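January
By the features desk
Reading time: 3 min

Kaj Bergmann has spent 13 years sorting, washing and grading secondhand building blocks for the toy library at Uvstead. The stock is large-stud bricks for children under five, most of it given by families in Uvstead and Durnwood. Bergmann works from a back room on the upper floor, and he talks about the bricks in terms of fit, wear and cleaning time.

"The plates take the most punishment," he said. "A block gets picked up and put down. A plate gets stood on, chewed, left under a radiator. If a plate has bowed, every block you put on it is under strain at one end."

His first check is for flatness. The plate goes face down on a hard surface and he presses each corner in turn. A plate that rocks is set aside. He does not try to flatten it with heat, having spoiled several that way in his first year.

The second check is grip. He keeps a set of reference blocks that never go out on loan, and presses one on to the studs at each corner and once in the middle. It should go down under thumb pressure and stay put when the plate is turned over.

"You feel it before you see it," Bergmann said. "A worn stud looks much the same as a good one. The block sits on it and slides off sideways." 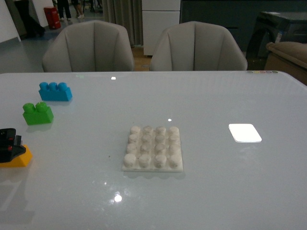 Can a small plate with only four rows of studs be worth keeping when it is marked?

Bergmann keeps them if the grip is sound. "Marks are cosmetic. A four by four is the plate I run out of first, because a two-year-old can carry it about with the building still on it. I would rather lend a grubby-looking one that holds than a clean one that doesn't."

Washing is done in batches of 40 pieces, in warm water with ordinary washing-up liquid. He uses a soft nail brush between the studs and a bottle brush for the undersides, where most of the dirt collects. Pieces drain stud side down on a rack overnight. He does not use the dishwasher.

Colour has no bearing on the grade, though it does affect how sets are made up. Bergmann tries to put blue, green and yellow in every bag, and adds sloped pieces where he has them. Sloped blocks come in less often than straight ones, and he holds them back until there are enough to share out.

Each bag is entered in a ledger with its weight in place of a piece count. The last one before our visit was entered at 394 grams. On return it goes back on the scales, and a shortfall means a phone call to the borrower.

"Weighing is quicker," he said. "If it's one small block short I'll let it go."

The rejected plates are stored in a crate marked Antunes, after the shop it came from. Some will go to the playgroup at Clutcombe, where they are used as printing blocks with poster paint. Bergmann said the bow does not matter for that, provided the studs at one end still touch the paper.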